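Clyde Oyelaran
January 23, 2019

1/ Thread on headphone impedance, sensitivity, and why the number on the box tells you less than you think. I keep getting the same three emails, so I am putting the reply in one place.

2/ Impedance is the opposition a driver presents to alternating current. It is given in ohms and it changes with frequency. The figure on the box is one point on a curve, normally taken at 1 kHz.

3/ A dynamic driver has a resonance in the bass. At resonance the impedance climbs. On my old Kohlhase closed pair, sold as 32 ohms, I measured a peak of 90 ohms. The maker has done nothing wrong there. The spec is for 1 kHz and the peak is nowhere near it.

4/ Planar drivers are close to a plain resistor. Flat curve, no hump. Most of what follows does not apply to them.

5/ Why the hump matters: your amp has an output impedance of its own, and it forms a voltage divider with the headphones. If the load rises in the bass, the share of voltage reaching the headphones rises too.

6/ Worked numbers. Source at 2 ohms, load at 32: the headphones get 94.1% of the voltage. Same source, load at 90: 97.8%. The difference is 0.3 dB. You will not hear it.

7/ Now put 120 ohms at the source, as some older receivers do with a resistor in line with the jack. At 32 ohms the headphones get 21%. At 90 they get 43%. The bass hump is now 6.2 dB tall. You will hear that, and you may even like it for a week.

8/ The usual rule is that the source should be no more than one eighth of the load. For a 32 ohm pair that means 4 ohms or less. It is a rule of thumb and a fairly strict one. I have used 10 ohms into 32 for years with no complaint.

9/ How to measure your source. Play a sine tone at 1 kHz, low level. Read the AC voltage at the jack with nothing connected. Then read it again with a known resistor across the output. Output impedance is R times (open voltage / loaded voltage, minus 1).

10/ My Lesent desktop amp, done last October: 1,038 mV open, 1,019 mV with a 100 ohm resistor. 100 x (1.0186 - 1) = 1.9 ohms. The manual says 2. Good enough.

11/ Two cautions. Check that your meter is rated for AC at 1 kHz, as many cheap ones are only good near 60 Hz. And do not use a 1 ohm resistor to get a bigger drop. Small amps go into current limiting and the answer comes out wrong.

12/ Sensitivity is the other half, and it is quoted two ways: dB at 1 mW, and dB at 1 V. They are different numbers for the same headphones. Forum arguments about which of two models is louder are very often one person reading mW and the other reading V.

13/ To go from dB/mW to dB/V, add 10 x log10(1000 / impedance). For 32 ohms you add 14.9. For 300 ohms you add 5.2. So a 32 ohm pair at 98 dB/mW is 112.9 dB/V, and a 300 ohm pair at the same 98 is 103.2. Same power sensitivity, and nearly 10 dB apart on the same volume setting.

14/ That is where "high impedance needs a big amp" comes from. It needs voltage. Phones and laptops run from low voltage rails and often cannot swing much over 1 V. Current is seldom the limit at 300 ohms.

15/ Low impedance with low sensitivity is the reverse case. My Warar planar pair is 18 ohms and asks for current. A laptop jack gets it to a fair level and then clips — audibly, on piano first.

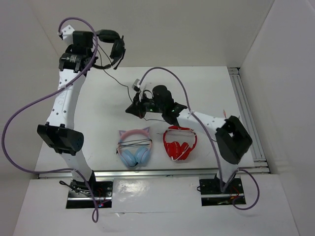 COMPARING TWO PAIRS

16/ Match levels before you form an opinion. A 1 dB difference is enough for people to prefer the louder pair and call it "more open."

17/ If both pairs are plugged into one amp through a splitter, they are in parallel. Two 32 ohm pairs make a 16 ohm load, and with a high source impedance each one changes the response of the other. Plug in one at a time.

18/ Seal first, electronics second. Glasses, hair, and worn pads can take more off the low bass than any amp on sale. Reseat the pads and listen again before you touch the EQ.

19/ Adapters with a series resistor, such as the Nullau inline one, do cut hiss with sensitive earphones. They also raise the source impedance, so see 7/. A parallel resistor across the output is the other half of a proper attenuator.

20/ Corrections welcome if you include the measurement. Resistor value, meter model, and test frequency, please.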